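About Nasell

Nasell is a nonprofit help desk for people applying for state unemployment benefits. We read claim forms, explain letters from the agency and help people prepare for appeal hearings. We do not charge, and we do not decide claims — only the state can do that.

We opened in April with two desks in a shared office on Allier Street. Last year we handled 1,149 requests. Most came from people whose claim had been put on hold over identity checks or wage records that did not match what the employer reported. Many of them had already called the state line several times.

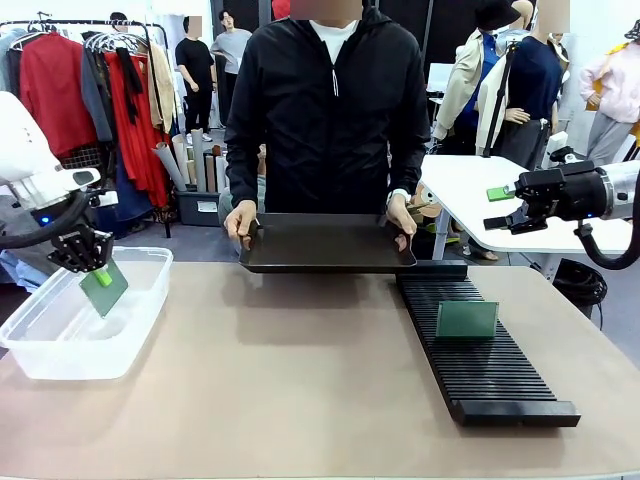 By the Nasell web team
Updated 05/09/2024

Our staff of eight works by phone, by email and in person. Walk-in hours are held at the Allier Street office and at the Idow branch, next to the bus station. Please bring your most recent pay stubs, your separation notice if you were given one, and every letter you have received, even those that look like duplicates.

We also run Vương, a free text reminder service. It sends a message before each weekly certification is due. You can sign up at either office and stop the messages at any time.

Nasell is paid for by foundation grants and individual gifts. We take no money from employers or from claims software vendors. Our annual report lists every grant — 77 pages this year, with the full budget at the back. Printed copies are kept at both front desks.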